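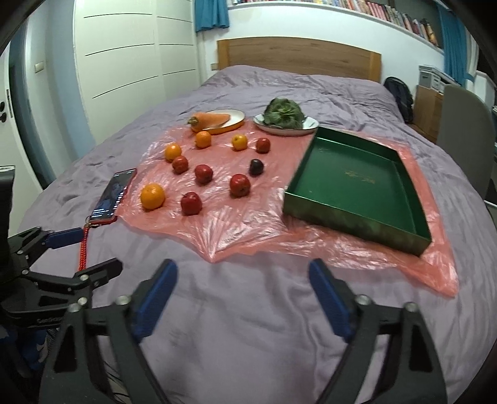
Oranges, red fruit and more on the pink sheet, with the green tray.

Small Business Corner > Selling Overseas

Distributor wants exclusive rights to my sauces for a whole region – is that normal for a business my size?

Posted by Gadisa Woldegiorgis, April 4, 2026

Hello everyone, and sorry in advance for the length of this one. I've been reading this forum for ages and have learned a great deal from the thread on shipping labels in particular (thank you to whoever wrote the long post about pallets, I have it printed out above my desk).

I make hot sauces and a couple of relishes in a shared commercial kitchen in Coromden. It's me, my sister-in-law three mornings a week, and a fellow who helps with bottling when we have a big run. We sell in grocers and gift shops, mostly within a few hours' drive, and we've just passed 73 stockists, which still gives me a little thrill to type out. Up to now I've never sold a bottle outside the country, apart from the odd jar that went home in a tourist's suitcase.

In the winter I took a table at a trade evening in Pulton, more for the practice than anything, and a man from an import company called Tufa stopped and tried everything, including the one I warn people about. He was very pleasant and asked good questions about shelf life and how much we can make in a month. Then last week I got an email with a draft agreement attached. They would like to take our whole range into the Gulf, with an opening order of 500 cases, and in return they want exclusive rights for the entire Middle East and North Africa for five years.

My first reaction was to dance around the kitchen. My second was to read it properly. A few things are bothering me:

The five years runs from the day we sign, but the only order they're committed to is the first one. After that it says they will use "reasonable efforts".

The territory is a list of a great many countries, and when I asked which ones they sell into now, the answer was two.

Payment is 90 days after the goods arrive. I buy bottles and peppers up front, so that frightens me a bit.

They want the labels redone in Arabic and English, and the draft is silent on who pays the designer.

My family thinks I should grab it with both hands. My accountant is lovely but says that overseas contracts aren't her area, and my bank sent me a brochure. Has anybody here signed something like this when they were small? Is asking for changes going to scare them off? I don't want to be rude to people who've been kind about my sauces, but I also don't want to hand over half a map and then sit waiting by the phone.

Thanks so much for reading all that!

Posted by relishthought

Congratulations, first of all! An email like that is a lovely thing to get, and I hope you let yourself enjoy it for an evening before you started worrying.

I was in a similar spot a few years back with preserves and oat biscuits, and I signed something very much like what you've described, so let me tell you what happened and you can take from it whatever is useful. My importer was a decent person, and I want to say that clearly. They bought one container, it sold so-so, they got busy with a bigger brand, and my biscuits went to the bottom of the pile. In the meantime two other companies wrote to me wanting to buy for neighbouring countries and I had to turn both away, as I'd promised the territory to someone who wasn't using it. It took 14 months and a fair bit of awkward correspondence to get out of it.

So asking for exclusivity is perfectly ordinary. They'll be spending money on registering the products, on samples, on getting shop buyers to take a meeting, and they don't want somebody else to wander in and sell the same bottle once the hard work is done. I'd feel the same in their shoes. The trouble is all in how long, how wide, and what you get back for it.

If I were writing to them tomorrow (and I'd do it in a friendly email, with a phone call after, because tone gets lost) I'd go at it something like this.

Start with the two countries they already sell into and give them exclusivity there. For the others, offer them first refusal, meaning that if another buyer turns up you'll go to them first and give them, say, 30 days to match it. Most people find that quite fair, and it tells you very quickly whether they were serious about the rest of the list.

Cut the term to two years and tie it to purchases. Put a minimum number of cases per year in the agreement itself, with the second year higher than the first. If they miss it, they don't have to be thrown out, they just lose the exclusive part and carry on as an ordinary customer. That wording made a world of difference when I did my second agreement, because nobody had to fall out over it.

On payment, please don't finance a big company's stock out of your pepper money. For a first order it's quite usual to ask for part up front and the balance before the goods leave, or against the shipping documents. They may say no to that. Then you can talk about a letter of credit through the bank, which has fees and a lot of paper but does let you sleep. Once you've done three or four orders together you can loosen up.

Labels: whoever wants the change usually contributes at least half. Make sure that you own the artwork at the end, though, even if they paid for some of it. And do have the Arabic checked by a person who reads it and knows food, separate from the one who translated it. Ask the importer to confirm in writing what has to be on the label for each country, since the rules aren't the same everywhere and they should know their own market.

One more, and I'd put this ahead of everything if I were starting over: look into registering your brand name in those countries yourself, in your own business's name, before you sign. Some importers will offer to do it for you as a favour. It may be kindly meant, but then the name belongs to them over there, and that's a hard thing to unpick.

And you're not being rude. A company that has done this before will be expecting you to come back with changes – the first draft is always the one that suits the person who wrote it.
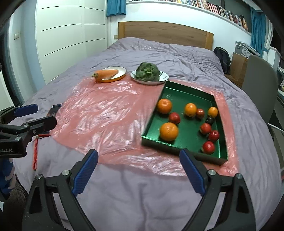 What happens to the stock they still have if the agreement ends?

It depends on what the contract says, so put a clause in. A common arrangement gives the importer a set period, often 60 or 90 days, to sell what's left, or lets you buy it back at the price they paid.

Posted by coldroomkev

don't sign it. five years is mad. I'd say one year max and money first

also 500 cases sounds big, work out what it costs you to make before you get excited. I did a big order once and made 39 cents a bottle after freight. never again

Posted by Margin Notes

I agree with most of what's been said above, although I'd be gentler than Kev about the length. One year can be too short for food going overseas. By the time the products are approved and the first shipment is on the shelf, a good part of that year has gone, and a sensible importer may walk away. Two years with a minimum, as relishthought suggests, seems a happy middle to me.

Kev's point on the costing is a good one, however. Before you reply, sit down with a cup of tea and build the price up from the bottom: ingredients, bottles, caps, labour (including your own, please), cartons, pallets, the truck to the port, insurance, paperwork, and a bit for breakages. Then be very clear about where your responsibility stops. Your draft should name one of the standard trade terms. If it says something starting with an E or an F, they're picking up most of the shipping. If it starts with a C or a D, you're paying for a lot more of the journey, and your price has to cover it. I've seen people quote the same price for both and lose the lot on freight.

I keep my costings in Guvmont, which a few people here use. It's a bit clunky and the colours are awful, but it lets you save two versions of a price side by side, and I find that handy when a buyer starts asking "what if". A spreadsheet will do the same job if you're patient.

Also think about what that first order does to your 73 shops at home. Can the shared kitchen give you the extra hours? Could you send it in two lots, a month or so apart? I'd ask for that. It's easier on your cash, and if something's wrong with the first lot (a cap that leaks in the heat, for instance, ask me how I know) you can fix it before the second one goes.

Then get a lawyer who does distribution agreements to read the final version. You want a fixed price for a read-through and a page of comments. It needn't be a big firm. Ask them to look especially at which country's law applies and where a dispute would be heard, as a small maker can't very well fly off to argue about an invoice. Your regional export office may have a list of people, and sometimes there's help towards the fee, so it's worth a phone call.

Gadisa Woldegiorgis replied

Oh, you are all so kind, thank you. I've written back to Tufa asking for the two countries only, two years, and a split shipment, and I've asked for half the payment up front (my finger hovered over the send button for a good long while). I also looked up the trade term and it does start with a D, so I'm redoing all my prices this weekend. I'll come back in May and let you know what they said. Kev, I've written 39 cents on a sticky note and put it on the fridge.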